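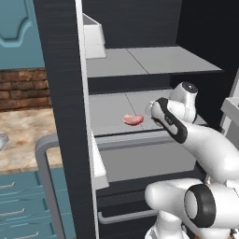
Category: Archaeological sites / Hillforts and Roman settlements

Sormont

Sormont is a long limestone ridge above the village of Mistdale, and one of the most rewarding places in its region to see an Iron Age hillfort and a Roman settlement side by side. The summit, 372 meters above sea level, was enclosed by two lines of bank and ditch in the late Iron Age. On the terrace below, a small Roman roadside town grew up later, with workshops, a bathhouse and a walled temple precinct. Large parts of both sites are still covered by woods and pasture, and the earthworks are wonderfully easy to read on the ground, especially in winter when the bracken has died back.

Location and setting

The ridge runs from southwest to northeast, with steep drops on the north and west and a gentler slope on the side facing Mistdale. A stream called the Effiong rises from a spring halfway down the southern slope and crosses the terrace before joining the river in the valley. It has never been known to dry up in summer, and the choice of the terrace for a town probably owes a great deal to it.

The limestone breaks naturally into flat blocks, handy for building without mortar, and nearly every wall on the hill is made of it. Small quarry hollows can be found all along the crest. Some are surely ancient, but others were dug for field walls and lime burning in much more recent times, and telling the two apart is not always possible. Beech covers the northern slope. The summit itself is open grassland, grazed by sheep from early spring until the fall.

The hillfort

The defenses follow the shape of the ridge and make a long, narrow enclosure, a little like a shoe in plan with the toe pointing northeast. On the steep sides there is a single bank, in places no more than a low swelling in the turf. Across the neck of the ridge on the southwest, where an attacker could have walked in on level ground, the builders doubled everything up. Two banks stand one behind the other there, each with its own ditch, and the inner bank is still taller than a grown person for most of its length.

A trench through the inner bank showed that it had been built in at least two phases. The first was a simple rampart of earth and rubble behind a timber fence. It burned, or part of it did, and the reddened stones can be seen in the exposed section beside the path. The second rampart was much more ambitious: a stone face on the outside, a core of packed rubble, and horizontal timbers running from front to back to hold it together. The wood is gone, but the square holes it left in the stone facing survive, and they are a real treat for anyone interested in ancient engineering. Whether the fire was an accident, an attack or a deliberate clearing of the old rampart before the new one went up is still argued over.

The main gate lies at the southwest end and is reached through a funnel-shaped passage between inturned banks. Large postholes on both sides suggest a gate tower or a bridge over the passage. A smaller gap on the southern side, known locally as the Sheep Door, leads down toward the spring. It was long thought to be modern, but worn paving found under the turf points to an ancient entrance that simply stayed in use.

Inside the fort

Only a small share of the interior has been dug. The excavated area near the southwest gate contained eight round or oval houses, set close together along a cobbled lane, with storage pits dug into the rock behind them. Several pits held charred grain, mostly spelt and barley, and one contained a complete set of loom weights lying in a row as if the loom had been left standing. Spindle whorls, bone needles, iron knives and a great quantity of coarse local pottery make up most of the finds.

A geophysical survey of the rest of the summit picked up more lanes and dozens of pits, and also a curiously blank area at the northeastern end. No houses or pits appear there at all. It may have been a stock pen, a meeting place or a market ground. A shallow rectangular ditch at its edge has been compared with cult enclosures known from other hillforts, although without excavation the comparison cannot be tested.

Imported goods are rare but exciting. Fragments of wine amphorae were found near the gate, along with two blue glass beads and part of a bronze strainer. They show that the people on the ridge had trading contacts far to the south well before the Romans arrived in the valley.

The Roman town

Life on the summit seems to have wound down gradually. There is no layer of destruction at the end of the occupation, and the youngest pottery in the hilltop houses is of the same kinds as the oldest pottery on the terrace below. Most researchers conclude that people moved downhill over a generation or two, drawn by the new road.

That road is the backbone of the settlement. It came along the foot of the ridge on a raised gravel bed, crossed the Effiong by a bridge of which the eastern footing survives, and passed straight through the town. Long, narrow buildings stood end-on to the street on both sides. The front rooms opened directly onto a covered sidewalk and were used as shops or workshops, with living quarters behind and a yard, a well and often a small vegetable plot at the back. The layout is typical of Roman roadside towns, and at Sormont it can be followed remarkably well, since later plowing never reached this part of the terrace.

Smiths and potters were clearly busy here. Slag, hearth linings and unfinished tools came from the western end of the street, and two pottery kilns have been found near the stream. The kilns produced a hard gray kitchen ware with a wavy line combed around the shoulder. It is so distinctive that even small pieces are easy to recognize, and it has turned up at farms all over the valley.

The bathhouse is the best preserved building. It was modest, with a cold room, a warm room and a hot room in a row, but the brick pillars that held up the heated floor still stand to nearly their full height. Water came from the spring in a stone channel, and a stretch of it remains in place, complete with its cover slabs.

The Grendel precinct

East of the town, on a slight rise, is a walled enclosure known as Grendel after the field in which it lies. Inside stood two small square temples, each with an inner room surrounded by a covered walkway. Only foundations are left, and their outlines are marked today with gravel. Coins, brooches and miniature pots had been dropped or buried around both buildings. Among the most charming finds is a small bronze figure of a seated dog, its collar picked out in fine dots.

No inscription has been found, so the names of the gods worshiped at Grendel are unknown. A link with the spring has often been suggested – the enclosure gate faces it directly – and the many small pots would suit offerings of water. Beneath the northern temple were traces of an earlier timber building, which raises the attractive possibility that the place was already sacred while people were still living on the hill.

Decline and later use

The town shrank in the late Roman period. Houses at both ends of the street were abandoned first, and stone from the bathhouse was reused in a small fortified building by the bridge. Coins stop appearing soon after. Some pottery from the summit belongs to this late phase, and a rough wall across the Sheep Door may show that the old fort served again as a refuge.

In the Middle Ages the terrace was common pasture. Mistdale church has Roman brick in its tower, and squared blocks from the town can be spotted in barns and garden walls throughout the older part of the village.

Research and protection

Early digging on the ridge was mostly a hunt for coins and left behind a scatter of holes and very few notes. Proper excavation began with the bathhouse, followed by the street front and, later, the southwest rampart. More recent work has relied on survey from the air and on magnetic measurements, methods that leave the ground undisturbed and have more than doubled the known extent of the town.

The hillfort, town and precinct are now protected as a single monument. Metal detecting is forbidden, and the pasture above the street is no longer plowed or drained.

Visiting

A marked loop trail starts at Mistdale church and takes in the bathhouse, Grendel, the spring and the ramparts. The climb to the Sheep Door is short but steep, and the path can be slippery after rain. The bathhouse stands under a protective roof and is open from May, while the earthworks can be visited all year. Late afternoon is a lovely time to be on the summit – the low sun throws the banks and ditches into sharp relief, and even the faint hollows of the storage pits show up in the grass.

See also: Hillfort; Timber-laced rampart; Roman roadside settlement; Romano-Celtic temple; Hypocaust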